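The arm that wouldn't stay stopped

2019-10-06

Quick one tonight, I have to be back in at 6 and I still haven't eaten. But I want this written down before I start remembering it nicer than it was.

So. The play kitchen setup. We've had it running the Plullico task set since May, pick things up, put things on other things, you know the drill. Boring in a good way. Then this week the arm started creeping after a stop. You hit stop, it stops, blue light stays on, everybody relaxes. And then the wrist sinks. Not a lot. 6 millimeters the first time Nhi measured it. Slow enough that you don't catch it unless you're looking right at the fingers.

I wasn't looking. I had my hand in there moving the strawberry.
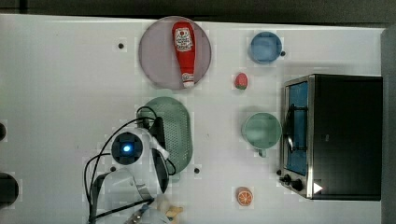 Can an arm still move after you press stop?
It depends on what kind of stop it is. A software pause only tells the controller to hold position, so the motors are still live and a bad reading can still push a joint. A real emergency stop cuts motor power and sets the brakes.

Ours was a pause. The big friendly button on the Kutia panel, the one all of us had been slapping for months, was wired as a pause. The actual e-stop was on the wall behind the chair. I knew that once. I'd signed something saying I knew that.

No injury, just a pinch on the side of my thumb and a lot of swearing. Nhi Phan pulled the logs while I ran it under the cold tap. 63 stops in the log, and the creep shows up in 20 of them. Twenty! Going back before any of us noticed. The wrist encoder was drifting, the controller thought the joint was too high, so it "held position" by driving it down. Doing its job, as far as it knew.

We reran it hands off, everyone behind the tape, same objects on the table so the numbers would compare. 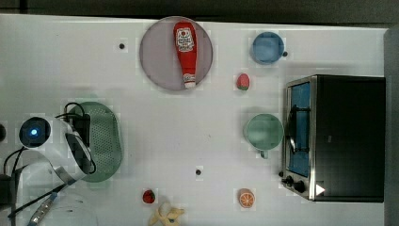

Arm over the green strainer, hands-off rerun.

Alaric Tillman thought it was the payload setting, and fair enough, that was my first guess too. Wrong payload will give you sag. We fixed the payload anyway (it was wrong, seperate problem, don't ask) and it still crept. Swapped the encoder cable, crept less. Which is worse in a way, becuase now you've got a fault that mostly hides.

Emailed Sakberg for a replacement joint. They want the serial number and the log files and a form. Form is four pages. Fine.

Things that changed already: the panel button now drops motor power, full stop, brakes on. Takes longer to come back up and people are grumbling. Let them grumble. Second e-stop is going on the table edge where you can reach it with the hand that isn't in the play food.
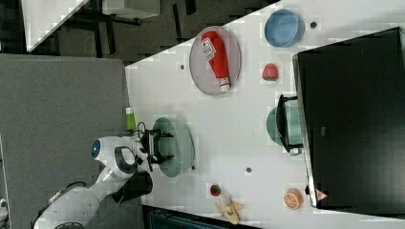
Also no more resets with the arm powered. I know, I know, that should've been the rule from the start. It was the rule. We just got fast, and when you're trying to get through a session the power-down feels like forever, so you hit pause and reach in, and it's fine, and it's fine again.

Still not settled: whether the runs from those stops are any good. If the wrist was off then the grasp heights were off too, and I don't know by how much. Nhi wants to throw them all out. Alaric wants to correct for it. I'd lean toward throwing out but Uchida is waiting on that data and somebody has to call them. Guess who.

Thumb's fine btw. Will post when the joint shows up.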